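Korari Pool Covers
Home / Equipment / Covers / Korari Slatted Cover

The Korari Slatted Cover

If we could talk every pool owner into one bit of kit, it would be a proper cover. We've been fitting the Korari for years and we still get a little thrill when the slats slide out across the water for the first time on a new job (Mohit Pant, who runs our fitting team, always lets the owner press the button). It keeps the leaves out and holds the warmth in, and it spares you that awful wrestle with a wet sheet of bubble plastic on a Sunday night.

The cover is made of hollow slats that clip together and float on the surface. They wind on to a roller at one end, which can sit above ground on two posts or be hidden in a pit under the paving. Older concrete pools nearly always get the above-ground roller. If you're still at the drawing stage, do ask us about the pit, as it looks lovely and it's far easier to build in than to add later.
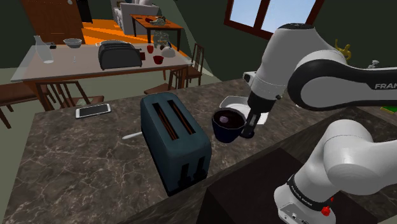 Slat colours

Sala - a soft white, the one most people choose
Grurnar - mid grey, very good at hiding dust and pollen
Nukness - a deep blue that soaks up the sun and helps a little with the heating

Samples of all three are on the shelf at the showroom and we're happy to post a set. Put them in the water before you decide! The Nukness in particular looks like a different colour once it's afloat.

Will it fit my pool?

Very likely. Straight-sided pools are simplest, and we also cut slats to follow Roman ends and steps. Kidney shapes take more working out, so Kanchan Sengar will come and measure those herself with a paper template. Freeform pools with rocks at the edge are the one kind we tend to turn down, and we'll suggest a different cover if yours is like that.

Motor and controls

The motor sits inside the roller tube on above-ground models, so there's no box to trip over. It works from a key switch on the wall, placed where you can see the whole pool. You turn and hold the key for closing, and the cover stops the moment you let go. A 60 second run is typical for a family pool - longer ones take a bit more patience. The key comes out, and we'd like you to keep it out when the pool isn't being used.

Looking after it

Rinse the slats with a hose now and then, and give them a proper wash with a soft brush in August when the sun cream has built up. Please don't use a pressure washer on the end caps. Leave the cover off for a few hours after shock dosing. Over winter, keep the water at its normal level so that the slats go on floating freely.
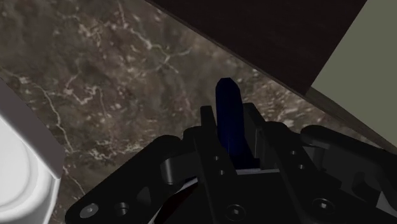
Ordering and lead times

Covers are cut to order once we have your measurements. Orders placed by 29th January go into the first spring batch. Ring the showroom and ask for Babita Shakya, or send us a rough sketch of the pool with its length and width, and she'll come back to you with a price.

Related equipment: rollers for bubble covers, winter debris covers, replacement end caps, key switches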